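Nimri Hand-Held Gripper Kit
Data collection tool for manipulation research

Nimri is a hand-held gripper for recording manipulation demonstrations without a robot. The operator holds the gripper and does the task by hand, and the recordings are used to train a policy that later runs on an arm. It is sold by Hekeck to university labs and company research teams.

The method

Teleoperation ties each demonstration to one arm in one room. With Nimri, the operator walks to the object. The camera on the tool records the fingers and whatever is in front of them, and the fiducial block gives the software a fixed pattern to work from when it checks finger position. Each recording is stored as one episode, from the moment the operator presses start until the gripper is set down or the operator presses stop.

Episodes are processed in Didomeo, the desktop software included with the kit. It recovers the path of the gripper, marks episodes where tracking was lost, and exports the rest with the finger opening at every time step. 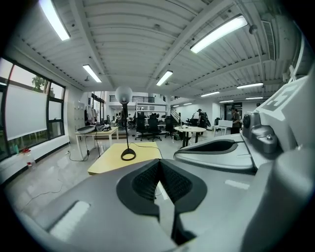
Nimri in use in an open-plan workspace, with a globe lamp on the table ahead.

Results from the Welosora study

The Welosora study, led by Milagros Bañez, looked at whether variety of rooms matters more than number of episodes. Operators recorded roughly 3000 episodes of tabletop tasks in 19 rooms, including offices, kitchens and workshops. Two policies were trained on equal amounts of data. One used episodes from a single room and the other drew from all of them.

Each policy was then given 100 trials in a room that neither had been trained on. The policy trained on all the rooms completed more trials, and the gap was widest on tasks with lamps and other objects that have trailing cords. Both policies did poorly when daylight from a window fell directly on the object. Emlyn Probert is repeating that part of the work with the blinds open and closed.

The study did not test transparent objects or tasks that need both hands.

In the box

Gripper with grip pads fitted
Fiducial block
Cable, 2 m
Spare grip pads
Didomeo license for one workstation

Before ordering

The cable should run clear of the fingers and up over the operator's arm. Grip pads wear with use and can be replaced without tools. After changing a pad, run the finger calibration in Didomeo again, or the exported opening values will be off.

An arm mount is sold separately. Lead times are listed at checkout.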